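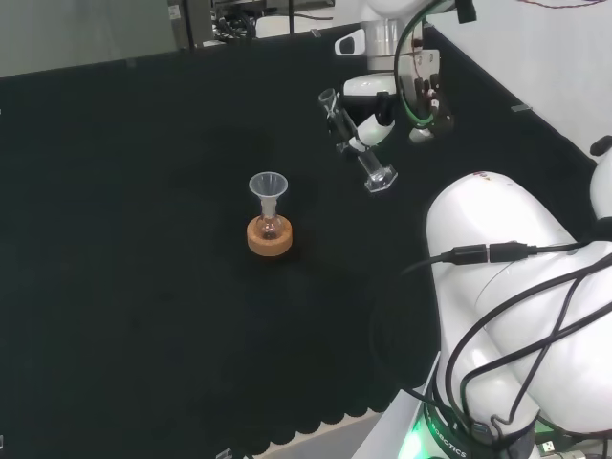 The little flask on its cork ring, funnel in, and the cylinder tipped above it.

27 December 2022

The week between the holidays has always been my favorite one for small jobs, and today I finally gave a whole afternoon to glassware. I had meant to do it before Christmas, but there were cards to write and a ham to worry over, and the boxes from the Koller sale sat under the stairs with a coat thrown over them until this morning.

I do love a round-bottomed flask. I know it's a silly shape for anything that has to live on a table, and the first one I ever had rolled off a windowsill and broke my heart, but give it a cork ring to sit in and it looks as settled as a hen on a nest. The ring is the warmest thing on the whole table, a good toasty orange-brown against the black cloth, and a bit rough when you run a thumb over it. I had two other rings in the drawer, both rubber, and I passed them over without a second thought. Cork smells nice and it doesn't squeak.

The amber in the flask is my walnut and tea stain, the same one I've been fussing with since February (a whole year of it, nearly!). I keep it shallow in the bulb because a little goes such a long way. One good teaspoon will tint a stack of note cards. The light came down on the glass very prettily this afternoon and I kept stopping to look at it, so naturally everything took twice as long as it should have.

The funnel is plastic, one of the cloudy white ones, and I went back and forth on that. There is a glass funnel in the Bodilus set and it would have matched, but the stem is a hair too wide for the neck and it sits up high and wobbles in a way I can't stand. The plastic one goes down in nicely. I'd rather have a plain thing that fits than a handsome thing that doesn't, and I suppose I've arrived at the age where I feel that way about shoes as well.

Then there's the graduated cylinder, with the six-sided foot. I was so pleased with that foot. My old cylinder had a round one, and whenever it tipped over it would wander off across the table like a marble. I only had that one for water, and I've been measuring by eye since it cracked, which probably explains the batch in the fall that came out the color of weak broth. So now I can be exact again. I wrote in the recipe book that the next batch is to have 234 milliliters of water and not a drop more, and I underlined it, and I expect I'll be tempted to add a splash anyway.

I spent a good while on the recipe book too, while I was at it. It had gotten into a sad state, with loose pages tucked in everywhere and a ring from a coffee cup right over the part about straining. I copied the straining part out fresh. Two passes, first through muslin and then through paper, and let the paper take its time. The last pages were taken up with my tests on the Sturninum paper, the heavy 300 gram kind, and I must say it takes the color beautifully, deeper at the edges and soft in the middle. The Busix paper is cheaper but it drinks too fast and goes blotchy. I have 5 sheets of it left and I'll use them for wrapping.

Supper was late on account of all this. Leftover ham, of course, and the last of the red cabbage, and a pear that had gone a touch past its best but was lovely with cheese. It was dark well before I sat down and the wind had gotten up, and I could hear the gate going. I must see to that latch.

For tomorrow, I want to find the stopper that goes with the flask. I'm nearly certain it is in the button tin, where I put it for safekeeping, though I looked there once already and found only buttons and a key. I should also write labels for the brown bottles before I forget which is which. And the black cloth could do with a proper brushing, it shows every crumb, but I like how clear the glass looks on it and I don't think I'll go back to the white one.

Now to bed with the hot water bottle and two chapters, if I can stay awake for the second.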